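Wonduveck hand gripper: desk set

README

Recordings from the hand-held gripper I am building in our shared workshop. The folder holds 337 clips, 22 of them held back for testing. Each clip is one reach across the desk by the window. Files are numbered in recording order, with a text note beside each one.
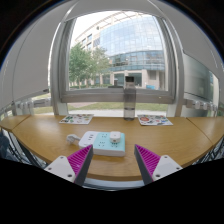
Power strip between the finger pads, bottle further back.

Printing and fitting

Finger pads are printed in magenta, 60 minutes a pair on the Dollach printer. Mounting plates are white and bolt on. Tighten the screws by hand and check them again before each run. Spare pads are in the drawer marked Hasum.

Known faults

Clips up to 162 were recorded before I refitted the left pad, so the grip closes slightly off centre. Glare from the window changes through the afternoon. I have not corrected for it.
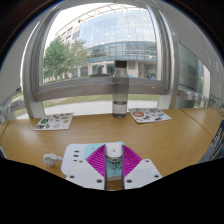

Melina Tzanetos
Build and recording

Please send corrections to me with the clip number. Kosmas Nikolaidis keeps the print files and can send you the latest plates. The next batch is due in March.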